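Torque Specifications Belong on the Part

Anyone who assembles or services small equipment has met the instruction "tighten securely." It appears in manuals for bicycle racks, kitchen faucets, desk frames and pumps. It specifies nothing. A fastener joint has a clamping force at which it works and a force at which it fails, and the range between them can be narrow. A document that omits the figure leaves the reader to guess it by feel.

My position is that a manufacturer should mark the tightening torque on the part itself, next to the fastener, in newton meters. A manual is a poor place to keep this number. Manuals are separated from products at the first change of owner, and the online copy disappears when the product page does.

Consider the Rollent seat clamp, which I have installed on several bicycles. The figure 7 Nm is molded into the collar beside the bolt. Anyone with a torque wrench can tighten it correctly without looking anything up. The Leso handlebar stem, sold at a similar price, has a blank faceplate and a folded sheet that says "do not overtighten." Both are aluminum, and both use steel bolts threaded into the softer metal. The risk of stripping the thread is comparable. One supplier has dealt with it and the other has issued a warning.

The usual objection is cost. Molded or cast characters cost almost nothing per part once the tool is cut. Laser marking adds a cycle of a few seconds. On a machined part that already receives a serial number, the torque value is a few more characters in the same operation. I don't find the cost argument persuasive for any part that already carries a logo.

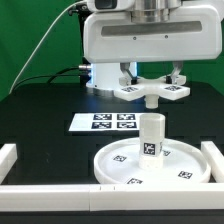
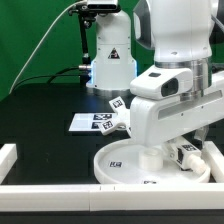

A stronger objection is that torque is an indirect measure. What matters in the joint is preload, and the relation between torque and preload depends on friction under the head and in the threads. Grease a bolt that was specified dry and the same wrench setting produces a higher preload, sometimes high enough to yield the bolt. Engineers who make this point conclude that a bare number is misleading. I conclude that the marking should state the condition. "7 Nm DRY" fits where "7 Nm" fits. The Kälin workshop vise does this on its jaw screws, and the lettering is still legible on mine after years of filings and oil.

A third objection concerns plastics. Screws driven into a plastic boss relax over time, and the right value on first assembly may be wrong on the fifth. This is correct, and it argues for threaded inserts in anything meant to be opened more than once. Where the maker will not pay for inserts, a low figure on the housing is still better than none. Most cracked bosses I have repaired were cracked by a driver set for wood.

Units need some discipline. I own a 2 to 20 Nm wrench that covers nearly everything on a bicycle and most household fittings. It is marked in newton meters on one side and inch-pounds on the other, and the two scales are easy to confuse in poor light. A number without a unit invites exactly that error. Godport marks its pipe brackets with a plain "20," and I had to write to the company to learn what it meant.

Critical joints in vehicles and machinery are covered by procedures, and I am not proposing that a label replace them. The gap is in ordinary goods, where the owner is the mechanic and the procedure is a sentence in six languages. Retailers could close part of it by listing the torque value with the other dimensions, in the same table as thread size and length. Buyers could ask for it before ordering. I now do, and when a supplier can't give me a figure I buy the part elsewhere.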